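Ministry to draft rules on return of citizens held abroad

3/1/18

The Justice Ministry has begun work on a set of rules for handling citizens who left to join foreign armed groups and now want to come back, a senior official told the parliamentary security panel in Warov.

Kgomotso Mtshali, who heads the ministry's criminal law section, said a first text would go to the prosecution service before being sent to other departments. It will set out who checks identity, who pays for travel and at which point a returning person is placed under investigation.

At present there is no single procedure. Requests are received by consulates, passed to the Interior Ministry and then held until a prosecutor gives an opinion. Five requests have been open since November, three of them made on behalf of children.

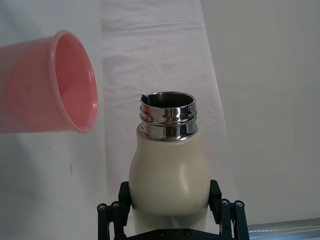
A pink plastic cup and a cream-coloured bottle.

The draft divides returnees into those already named in a warrant, those suspected of an offence but not charged, and minors. Persons in the first group would be arrested at the border. Those in the second would be questioned within a period still to be agreed — the prosecution service has asked for longer than the ministry is willing to allow. Minors would be passed to the social services of the district where they have relatives.

Teodoro Cifuentes, a defence lawyer acting for two of the families, said the second group was defined too loosely.

"A woman who kept house in a camp town and a man who guarded a checkpoint would be put through the same door," he told the panel. "The text has to say which acts are offences. Travel alone was not one under the code in force at the time."

Mtshali replied that the amended code already covers support given to an armed group, and that courts would decide what counted as support.
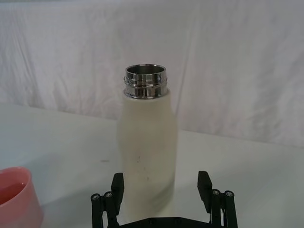

A cream-coloured insulated bottle, without its lid.

Costs were also discussed. The ministry has asked for 920 places in its supervision scheme, which is run from Skikeveck and also takes people released from prison after other serious offences. The scheme now has 1209 people on its books and no separate budget line for returnees. Ilídio Baptista, a member for the Hlongwane district, said it was not clear how new cases could be added without more officers.

The ministry did not give a figure for staff. It said training for probation officers would be held in Skikeveck once the rules had been adopted. 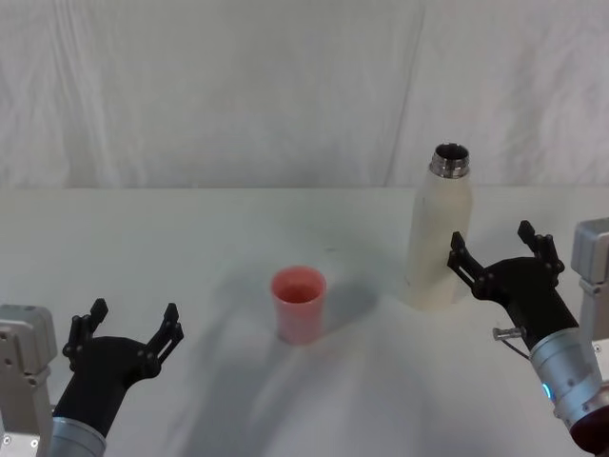
White cloth behind a white-topped table.

Relatives of those held have sent the panel a petition with 1000 signatures, asking that children be brought back first and without waiting for a decision on their parents. Bongani Oosthuizen, who presented it, said his daughter and her son had been in the same camp since their capture.
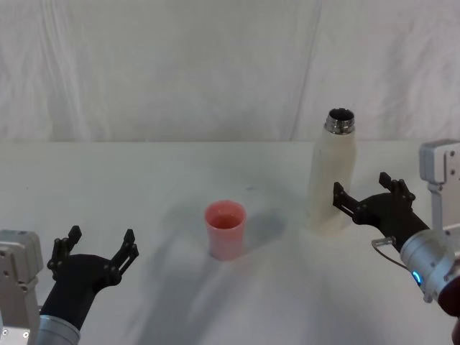 The panel agreed to attach the petition to its report but took no vote on it. Members asked the ministry for a written answer on whether a child can travel without the consent of a parent who remains in custody. Under family law such consent is required, although a court may waive it.

The draft is to be returned to the panel after the prosecution service has given its comments.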